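Slide 4 - the planner bit (Thursday, keep it under 2 minutes!)

So this is where I 'fess up about our grasp planner. Malathi wrote the first version, and it loved grabbing cards by the fan...
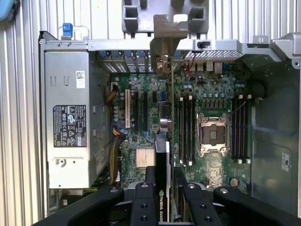

*One finger on the shroud, one on the other side, card on edge*

Pause here. Mention the 800 simulated grasps - then the collision check, my favourite part, with all those slots and cables underneath. Second arm gets planned as an obstacle too.
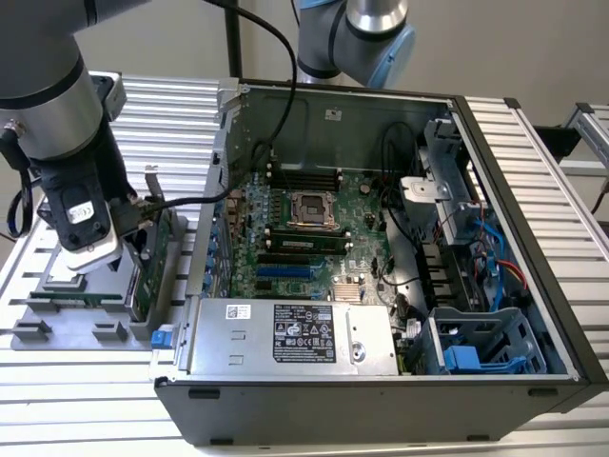
## Slide 5 - force control

Hand over to Nele.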